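Phones on the Table: Notes from Our January Repair and Tidy Evening

I promised Titilayo Dauda I would get this written up while it was still fresh in my mind, and then of course I left it until the kettle had boiled twice and the cat had been fed, so please forgive me if I wander a little. The phone evening was the one so many of you had been asking for, ever since the lamp-and-toaster nights in the fall, and I am so pleased we finally did it. If you couldn't come, I hope this gives you enough to get going at your own kitchen table.

The idea was very simple. Bring your phone, bring its charger, and bring whatever has been bothering you about it. For Albertina Guerreiro it was storage (she had been getting that "almost full" message since her granddaughter's wedding and had taken to swatting it away like a fly). For Efe Ajayi it was a charging port that only worked if you held the cable up with a paperback. And for me, I'm a bit embarrassed to say, it was plain old grime. I carry my phone in the same coat pocket as my gardening gloves, and it shows.

Ebuka Ogundipe led the cleaning part, and he started us off at a good light-colored tabletop, wiped down first. It makes such a difference! On my dark dining table at home I can never tell what is a crumb and what is the grain of the wood, and a tiny screw from a case might as well be lost at sea. On something pale you see every speck that comes off, and you know when you're done.

His first rule was to switch the phone off and unplug it before any cleaning at all. Then a soft, dry cloth over the glass, the kind you would use for eyeglasses, and after that the same cloth just barely damp for anything stubborn. No paper towels, no window spray, and please, no kitchen scrubbers – I saw one or two guilty faces at that. For the little openings along the edge he uses a dry, soft toothbrush, held so the bristles sweep across the holes and never poke down into them. Pins and needles stay in the sewing box. He was quite firm about that, and told us a long story about a Flikex handset and a safety pin that I won't repeat, but it did not end well for the Flikex.

The charging port took longer. Efe's was packed with lint from what must have been several winters of pockets, and Ebuka eased it out a wisp at a time with a wooden toothpick, with the phone turned off and a lamp pulled in close. The cable clicked in properly afterward and Efe has his paperback back. If yours still won't hold the cable after a gentle cleaning, it may be worn inside, and that's a job for a proper repair counter. 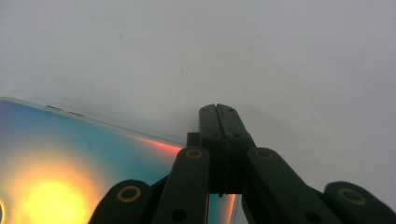
Once everybody was clean we switched back on and turned to the screens themselves, and I have to say this was the part I enjoyed most. Ayodele Ogundipe likes to begin with the wallpaper, which sounded frivolous to me until she explained it. If you choose a background with plain, soft color, with nothing busy going on in it, your icons stand out and you stop hunting for them. She also says that a picture you are fond of will make you want to keep the rest in order, the way a nice tablecloth makes you clear away the mail. I have had the same blurry picture of my own thumb since I got my phone, so I took the hint.

After that she had us go through our apps for 10 minutes by the clock and take off anything we hadn't opened since summer. I found a parking app for Flirndale, where I have been exactly once, and a game my nephew put on there that had been sending me messages about a dragon. Off they went. What stayed, she had us gather onto two pages, with the everyday things at the bottom where your thumb can reach. Albertina did hers by color, which I would never be able to live with, but she was delighted and I'm told she can find everything.

Then the photographs. Oh, the photographs! Ayodele's advice is to never sit down to "do" them all, as you will be there until spring. She deletes 40 a day while she waits for her bus, starting with screenshots and the ones where somebody's eyes are shut, and she copies the good ones to her computer at the end of each month. Please do make that copy before you start clearing in earnest. Titilayo lost a whole vacation that way and still talks about it.

We finished with tea and the almond cake from Favero, and a good deal of chatting over screen brightness. Several of us had been squinting all winter at screens turned far too low, and a couple had theirs bright enough to read by in a power outage. Somewhere in the middle seems to be kinder on both the eyes and the battery.

A few small things before I go. Somebody left a gray wool glove and a short charging cable, and both are in the basket by the coat hooks. The box for old phones is still out as well, and Ardeleanu, the repair shop, will collect it at the end of the month. Do take your card out and wipe your own information first – Ebuka is happy to show you how if you catch him before the start of any session.

The next evening begins at 5, same room, and it will be radios and alarm clocks. Bring a small screwdriver if you have one, and an old saucer for the screws. I'll be bringing my mother's kitchen radio, which has only picked up one station since I was in high school, and a lemon loaf.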